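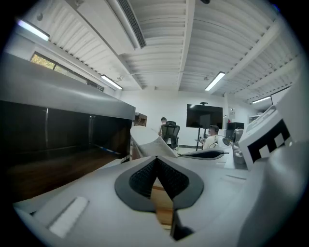 Attachment: view from the hand-held gripper next to the steel top, with the square marker on the right side.

List: orketis-collect
Date: Mon 2 April
Subject: Re: [orketis-collect] Rejected episodes, and when to start recording

Hello all,

I answer inside the quoted text, I hope it stays readable in the archive.

> We have started our part of the Tresside set with the hand-held
> grippers and we have sent the first batch to Flakska. In the report
> many episodes are marked "tracking lost at start". The operators say
> they did nothing special. Is it a problem of the device or of our
> room?

I looked at the report for your batch and also at ours, and I think it is mostly a problem of the first moments of the episode. In our own collection we have now 1,137 episodes after the check, and before we changed the start procedure we had the same mark in the report very often.

What happens in our case is the following. The operator presses the record button while the gripper is hanging down at the side of the body, or while it is turned to something that is very near. Then the camera gets a large surface without much texture, the tracker has few points to hold, and the map starts badly. Later in the episode everything looks good to the eye, but the trajectory has a jump in it and the check removes the whole episode. It does not cut only the bad part. I asked for this option and the answer from Flakska was that they prefer to have whole episodes.

Please look at the attached picture. It is from our room. The far part of the room gives the tracker a lot: the ceiling with the ribs and the lights, the television on the stand, the office chair. Close to the camera there is the steel and the dark glossy panel under it, and these two are the difficult part. The panel reflects, and reflections move differently from the real things when you move the gripper. If the gripper looks only at the panel for a long moment, I would expect trouble.

> Should we cover the shiny surfaces? One of us proposed to put paper
> on all of them during the recording.

We discussed the same and decided against it. The policy will later see steel and glossy doors when it is used in a real kitchen, and if all the examples have paper on the doors we teach it a kitchen that does not exist. We prefer to keep the surfaces and to move the camera better. I know that Chauke covered the fronts in their first round, and they can perhaps tell the list if they would do it again.

For the start we use now this procedure:

1. Stand with both feet still and hold the gripper in front of the chest, the fingers pointing into the room.
2. Press record and wait two seconds. Do not talk to a colleague in this time, people turn when they talk.
3. Make a slow movement to the left and back to the right, and let the camera see some ceiling.
4. Open and close the fingers fully, two times.
5. Go to the object and do the task.

Point 4 is for the finger width. The fingers must be fully open and fully closed one time each at minimum, otherwise the script uses the values of the last calibration, and these are wrong if somebody changed the finger pads between. We do it two times since an operator who does it once often does it half.

> The second question is about the markers. The manual says the marker
> must be visible "at all times". In our recordings it is sometimes
> hidden by the object. Do we have to throw these away?

No, please keep them. The script fills short gaps in the width by a line between the last good value and the next good value. The limit is set to five frames in the present version. When the gap is longer you get a warning, and the episode goes into the folder for review by hand. If it is a large object, like a bowl or a bread bag, try to take it a bit lower with the fingers, then the markers stay free in most cases.

What is more important is that the marker is clean and flat. In the picture you can see how it should look on the right side: the black parts and the white parts are clearly separated, and no finger of the operator is over it. Our older markers had a gloss from being touched, and under a lamp they became white in one corner. We print them now on matte paper and change them when they look tired. I do not have a better rule than this.

> And the last one: can other people be in the room when we record? Our
> lab is shared and we cannot ask everybody to leave each time.

We also share the room, and we record with people in it. For the tracking it is no problem when they are far and mostly still – a person at a desk is even a good texture. It becomes a problem when someone walks close in front of the camera and takes a large part of the view. In this case we stop and do the episode again.

For the privacy side, everybody who works in the room should know about the recording and agree to it before it starts, also the ones who sit only in the background. At our place there is a form for it and I can send the text to the list if it is useful. It is in our language, so somebody must translate it. Faces are blurred in Flakska before the data goes to the other partners, but please do not take this as a replacement for asking.

Two more things that were not in your message.

The task description. In your batch the text is "clean counter" for all episodes, but in the videos I saw wiping, and also putting cups away. These should be two different tasks. It is not nice work to separate them afterwards, so it would be good to decide it before the operator starts. We write the task on a paper next to the objects.

The failed attempts. If the cup falls or the grasp slips, do not delete the episode on the device. Mark it with "fail" in the sheet and upload it with the others. We do not use them for training at the moment, but Orketis wants to try in August if a second model can learn to recognize a bad grasp from them, and for this we have too few. When the operator repairs the mistake and finishes the task, the mark is "recovered", and these are used for training already now.

If you send me the names of three or four rejected episodes I can run the tracker on them with the debug output on. Please choose ones from different operators if possible.

Best regards from the collection desk

_______________________________________________
orketis-collect mailing list
Messages to this list are kept in the project archive.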